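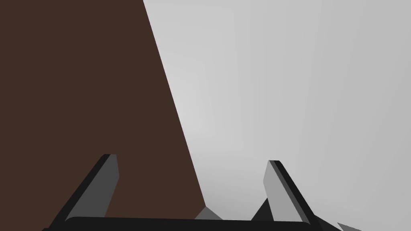 Computer-rendered view with a dark brown surface at left and pale gray beyond it

"Nirka" is a ballad recorded for the closing credits of the film Orkon and released as a single by the Plosier label in October. It was promoted as an original song written for the film. That claim rests mostly on the label's own press notes and has been disputed.

Background

Plosier said the song was written in 7 days after its authors watched an early cut of the film. No draft, session log or dated demo has been made public to support the story. The lyrics mention no character, place or event from Orkon, and the melody of the chorus does not appear anywhere else in the score. The song is first heard 34 seconds into the end credits.

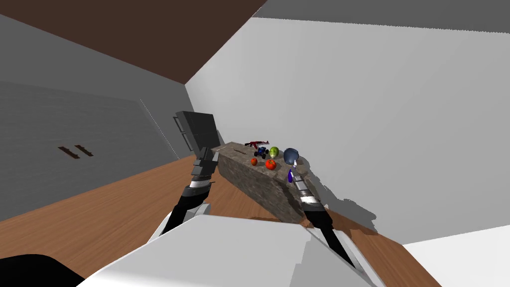
One listener, writing to the film's message board, argued that none of this matters much, as plenty of well-loved credits songs have little to do with the plot, and said the bridge still fits the mood of the last reel. Others on the board asked why the label would then insist on the word "original."

Release and sales

The single came out ahead of the film. Plosier reported 622 radio plays in the opening week but did not say which stations were counted, or whether paid spots were included. The figure is often repeated in fan pages as a chart result. It is not one, and no chart entry for the song has been found.
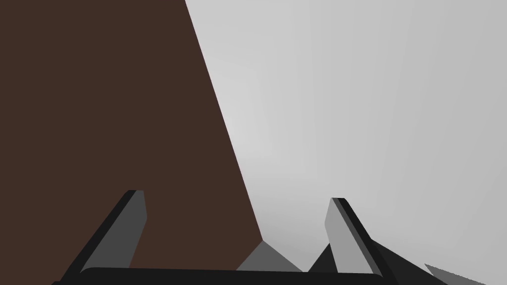 Macaraeg replied that the count was "in line with normal practice" and that the distributor had no plans to publish a station list.

Reception

Reviews were few. An audience poll of 69 people, run by the label at a preview, found the song "moving," though the wording of the question was never released. Award submissions were announced; whether any was accepted remains unclear.

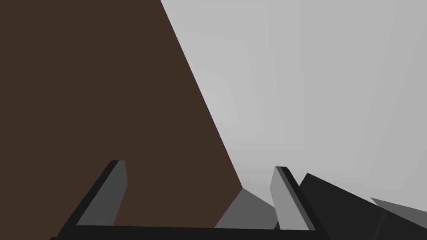 Pale gray background to the right of a matte brown surface, computer-rendered

Versions

Single edit
Film version, with a longer instrumental opening
Piano version, listed by Plosier but not known to be on sale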